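Ziltier Schüsselserie Cilteo
Rühr- und Vorratsschüsseln aus Kunststoff

Startseite > Küche > Vorbereiten > Schüsseln

Auf Lager – Versand ab Lager Vuvisska

Produktbeschreibung

Die Serie Cilteo umfasst zwei Ausführungen aus Polypropylen, die getrennt oder im Satz bestellt werden können. Beide haben einen verdickten, gerundeten Rand. Er versteift die Wandung und erleichtert das Greifen beim Ausgießen.

Ausführung R (Rot): tiefe Schüssel mit glänzender Oberfläche, durchgefärbt. Der Boden ist innen mit konzentrischen Ringen versehen. Vorgesehen für Teige, Salate und zum Waschen von Gemüse.

Ausführung G (Gelb): Schüssel in hellem Zitronengelb mit glatter Wandung und mattem Finish. Der Innenboden ist eben, Reste lassen sich mit einem Teigschaber vollständig aufnehmen. Vorgesehen zum Abwiegen, Bereitstellen und Portionieren von Zutaten.

Technische Daten

Werkstoff: Polypropylen (PP), lebensmittelecht
Nennvolumen Ausführung R: 4.000 ml
Nennvolumen Ausführung G: 1.000 ml
Höhe Ausführung G: 9 cm
Spülmaschine: geeignet, oberer Korb
Mikrowelle: nur zum Erwärmen, ohne Deckel
Backofen und Grill: nicht geeignet
Verpackungseinheit Gewerbe: 12 Stück, sortenrein

Das Nennvolumen ist randvoll gemessen. Für Rührarbeiten mit dem Handmixer empfehlen wir eine Füllung bis höchstens zur Hälfte.

Stapeln und Lagern

Schüsseln derselben Ausführung lassen sich ineinander stapeln. Vor dem Stapeln vollständig trocknen lassen – Restfeuchte kann dazu führen, dass die Wandungen aneinander haften. Festsitzende Schüsseln unter lauwarmem Wasser lösen, nicht mit Metallwerkzeug hebeln.

Pflege

Mit handelsüblichem Spülmittel und weichem Schwamm reinigen. Scheuermittel hinterlassen auf der glänzenden Ausführung sichtbare Spuren. Verfärbungen durch Tomate, Kurkuma oder Paprika beeinträchtigen die Funktion nicht und sind kein Reklamationsgrund.

Lieferumfang

Einzelbestellung: eine Schüssel der gewählten Ausführung
Satz Cilteo 3: eine Schüssel R, zwei Schüsseln G

Deckel sind nicht enthalten. Passende Deckel für Ausführung G sind ab Juni unter der Bezeichnung Tapsell lieferbar.

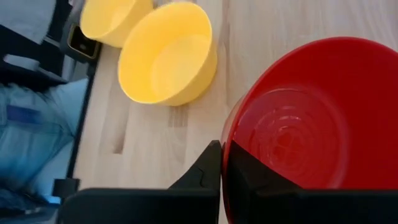
Foto: Leonie Ruawai / Ziltier

Satz Cilteo 3 in Rot und Gelb. Der helle Holztisch gehört nicht zum Lieferumfang. Farbabweichungen zwischen Bildschirmdarstellung und Ware sind möglich.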